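Mullon Institute Reports Gains in Robot Training From Handheld Demonstrations

September 21, 2024

The Mullon Institute has released the results of a study on teaching robot arms to put household objects away, using demonstrations recorded by people with a handheld gripper. The study was conducted by the institute's manipulation group in partnership with the engineering firm Carvalho and was led by Brenda Fuentealba, senior research scientist.

The method, named Nakell, addresses a long-standing cost in robot learning. Most training data for manipulation is collected by an operator who steers a robot arm remotely, and each session depends on access to the arm and a trained operator. Under the Nakell procedure, a person carries the gripper to the furniture, performs the task by hand, and moves on to the next location. Video from a wide-angle camera on the gripper is then converted into a record of hand position and finger opening, which serves as training material for the robot.

Researchers collected 553 demonstrations at 18 sites over the course of the project. Participants picked up soft toys and other small household items and placed them inside cabinets. Each participant received a short period of instruction before recording and worked without a script for the path of the hand, provided that the item was released on the shelf or floor named at the start of the recording.

The central question was how a training set should be assembled once recording is inexpensive. Earlier work by the group had favored large numbers of repetitions at a single piece of furniture. The new study compared that approach with one in which the same number of recordings was spread across many locations. A third training set was drawn from the full collection by a selection step that removes recordings in which the position estimate is unreliable, a problem that occurs most often when the hand passes close to a plain surface and the camera has few features to follow.

Policies trained on each set were evaluated on a robot arm in the Pultodgate laboratory, using cabinets that did not appear in any of the recordings. The evaluation consisted of 121 trials per policy. The policy trained at a single location performed well on furniture of similar height and depth but frequently struck the shelf edge when the opening was narrower. The policy trained across many locations completed more placements, and the policy trained on the selected set completed the most. The selected set was also the smallest of the three.

"The number of recordings mattered less than we had expected," Fuentealba said. "What the policy needed was to have met many different openings and shelf heights, with the hand tracked well in each of them. A modest collection that meets both conditions served us better than the complete one."

Fuentealba added that the results should be read with care. The evaluation covered placement tasks only, with doors already open, and the group has not yet tested items that are heavy, rigid, or easily tipped. Errors in judging depth remained the most common cause of failure under all three policies, particularly for placements toward the back of a compartment.

Recording Procedure

Each session begins with a short calibration, after which the participant carries out a series of placements at the same cabinet, varying the starting position from one to the next. Square printed markers on the gripper are used to measure the opening between the fingers. A soft toy with a ribbon around its neck, held between the orange finger pads before an open white cabinet, shows the view from which the policy learns.
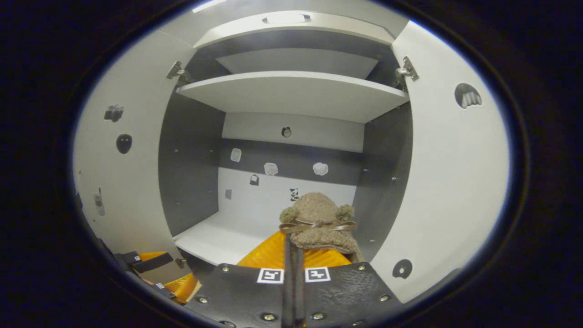

Next Steps

The manipulation group will extend the collection to 6 additional sites and will add tasks in which the participant opens and closes the cabinet door. Carvalho will continue to supply engineering support for the gripper. The group also intends to examine whether the selection step can be run during a session, so that a participant may repeat an unreliable recording before leaving the site.

A technical report describing the selection step and the evaluation protocol is available on request from the Mullon Institute's office of research communications.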